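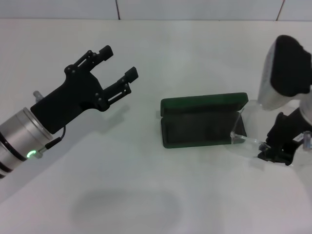
Reading a results announcement: media companies
Handout for session 8
26 Apr 2023 | Posted by course staff

Notes from the board, tidied up a bit. Bring a calculator and the Plarngate release next time, we'll mark it up together.

1. What the thing is

Listed company puts out results twice a year, half and full. Three parts normally: the announcement (two or three pages, written to be quoted), the slides, the accounts. Read them in reverse order. Accounts first, then slides, then the announcement. Most people only get to the announcement and stop.

Our case all term: Plarngate, regional TV and radio, plus a newspaper arm it bought from Bouchard. Year ends in December.

2. Statutory vs underlying

Statutory profit = what the accounting rules give you. Audited.
Underlying profit = statutory with "significant items" taken out. Company decides what is significant. Not audited in the same way, so always go to the reconcilation table (usually at the back).

Typical items removed:
- writedowns of licenses and mastheads
- redundancy costs
- gain or loss on selling a business
- legal settlements

Question to ask every time: has the same item been "one-off" three years running? Plarngate has taken out restructuring costs every year since the Bouchard deal. At some point that is just a cost of running the place. Put it back in and see what growth is left.

3. Revenue

Total was $458 million. Split by segment before you say anything about it.

TV: ad revenue depends on two things, size of the ad market and the company's share of it. Share can go up while dollars go down. The release will lead with share in a bad year and dollars in a good one. Check which one the headline uses, then look up the other.

Radio: small, steady, mostly local advertisers. Shorter bookings so it turns quicker than TV, both ways.

Newspapers: circulation and ads reported together from this year. They used to be separate. When two lines get merged, go back to the last report that split them and ask which one was falling.

Digital: up 26 percent. Fine, but up from what? Percent growth on a small base. Always write the dollar figure next to the percentage. Some of it is also TV money moved across, same advertiser, same campaign, booked under a different heading.

4. Costs

Programming is the big one. Sports rights are spread over the life of the contract, but cash can go out earlier or later than the expense shows. So profit and cash flow part ways in a rights year. Compare the two lines, if the gap is wide find the note that explains it.

Headcount at year end 1,723. Handy for revenue per employee, but careful, contractors are not in there and production is mostly contractors.

5. Debt

Net debt divided by EBITDA. Check which EBITDA (underlying, nearly always). Then find the covenant limit, if they disclose it. A company close to its limit behaves diffrently: cuts the dividend, sells towers, leases the building back.

6. Guidance

Guidance = range the company gave earlier. "Within guidance" can mean bottom of the range. Can also mean guidance was lowered in between. Go back to the first number, not the latest one.

Wording to underline: "broadly in line", "subject to market conditions", "cycling a strong comparative period". Last one just means last year was good and this year looks worse next to it.

7. Comparing across companies

Pivside and Javanier are the two peers we use. Pivside reports to June so line up the halves, don't compare full years straight off. Javanier owns no print, strip newspapers out of Plarngate first or margins mean nothing.

For next session
- rebuild Plarngate's underlying profit with restructuring left in
- one paragraph on the dividend, covered by cash or not?
- same table for one peer, your choice

Half a page each is plenty.

Recent items
Session 7: How ad markets are measured
Session 6: Accounting for broadcast licenses
Reading list, second half of term
Worksheet: Pivside half-year, blank template
Javanier segment notes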